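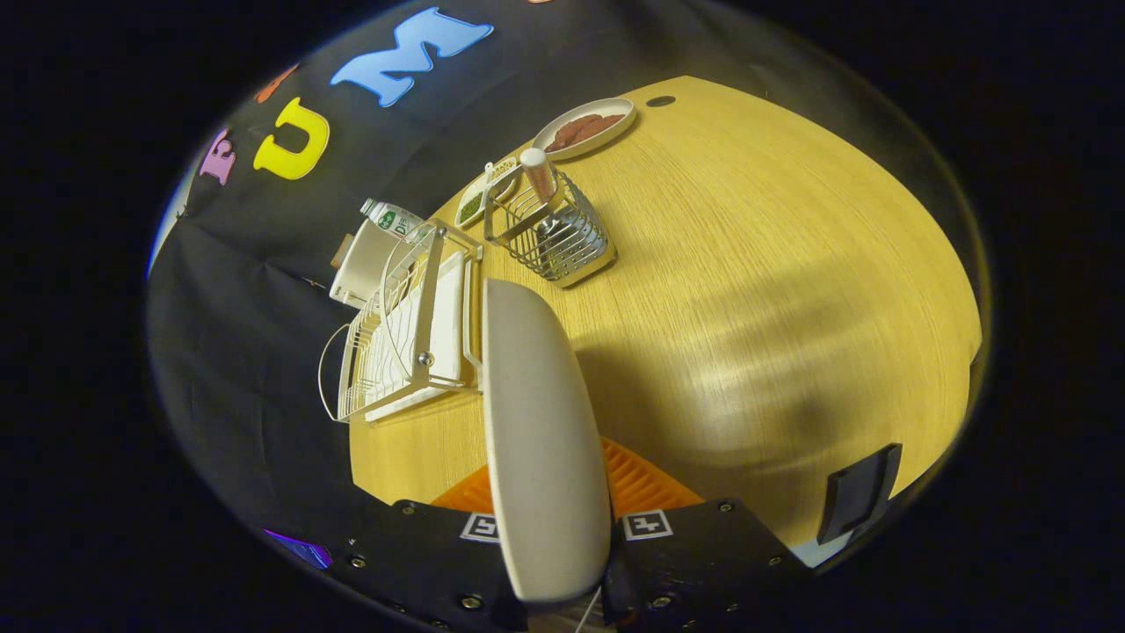

Figure 2. Small wooden table with a plate of food, a silver wire caddy and a white dish rack with a drip tray.

3.2 Dish racks that stay on the table

In small homes the dish rack often has no fixed place beside the sink. It stands on the same table where people eat, and it stays there during the meal. Earlier in this paper we called such a table a mixed table. In this section we look at what the rack does to the things near it, and at how we described these relations in our coding sheet.

The material for this section is 1,781 object entries from 1,101 table layouts. An entry is one object with its place on the table and its closest neighbor. A layout is one arrangement of objects, and it ends when something is moved. We did not include cupboards, shelves or the floor. Things that hung from the edge of a table were included only if their weight was on the tabletop.

The first difficulty was the rack itself. In the kitchen literature it is usually treated as a container, and what it holds is treated as its content. This works well when the rack is full of plates. It works less well on a mixed table, where a rack with free slots is also a kind of wall. Cups and bottles are pushed against its side, and small things go into the space behind it, where they are not easy to see from the chair. In Figure 2 a plastic bottle lies on its side behind the rack, and a white cup stands at the rear edge. In our sheet both of them have the rack as their neighbor, and the relation is written as "behind", not as "in".

We decided to keep the drip tray as a part of the rack. Poppy Blackburn, who coded the first half of the material, at first gave the tray its own line. The result was that every rack with a tray had one more neighbor than a rack without one, and the comparison between households was not fair. After the change the tray gets its own line only when it has been taken out and is used alone, for example under a plant or for peeling vegetables.

The utensil caddy was easier. It has a small base and high sides, and people treat it as something that can be put wherever there is room. In many layouts the caddy is near the rack in the morning and near the plates in the evening. We coded its place relative to the closest large object. When it stands between the rack and the plate, as a person would see it from one side of the table, the measured distance decides. Tall things that rise above the rim of the caddy were coded as being inside it, also when they are clearly not cutlery. Some readers may not agree with this choice — we discuss it again in Section 5.

Food needed a separate rule. The plate and what is on it were written as one entry, with the food as a note. The coders were asked to write only a general word when they were not sure, so the note for the plate in Figure 2 says "meat, reddish-brown" and nothing more exact. Packaged food was written as its own entry, also when the package was small and lay close to other things, such as the white and green package beside the caddy. A plate with food was never coded as "waiting to be washed", whatever the hour. We had this category in the pilot and took it away after Eoin Mac Carthaigh showed that the coders used it mostly for plates they found untidy.

The second group of objects in this section are the electric ones. A toaster is heavier than a caddy and it has a cord, so we expected that it would move less. This was true for the kitchens with a counter. On mixed tables the toaster changes its place more often than we thought, and usually it is turned as well as moved. We therefore added one field for direction. The field tells where the top slots and the lever point in relation to the rack, and it can be left open when the view does not allow a decision. Bread in the slot is written in the note field in the same way as food on a plate.

Small bottles of drink were the objects that the two coders disagreed on most. A bottle can be part of the meal, or it can be kept on the table from one day to the next. One layout does not tell which of these is the case. We kept a single code for all bottles and wrote down only if the lid was on or off.
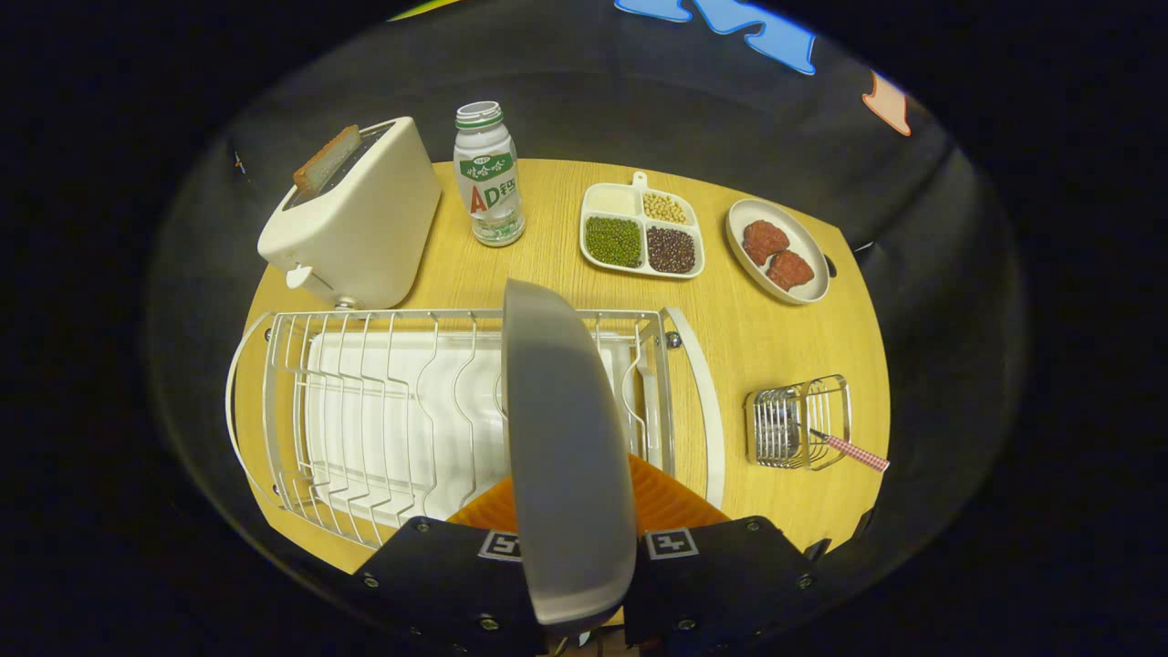
Where should a dish rack go when the table is also used for eating?

Put it along the side of the table that is farthest from the chairs, with a drip tray under it, and leave a free strip in front of it wide enough for one plate. If the table is round, the rack will always take more room than expected, so a short rack is the better choice.

The width of this strip is the measure we use in the rest of the section. We call it the free front. It is taken from the long side of the rack to the nearest object, and on a round table to the edge if nothing is there before it. The wire dividers are not counted when they lean outward, only the lower frame. For racks with curved ends we measured from the middle of the long side.

A handle that sticks out was at first a source of error. Blackburn measured from the handle and Mac Carthaigh from the frame, and the Tuesday entries had to be done again for this reason. All values in the next section are from the frame.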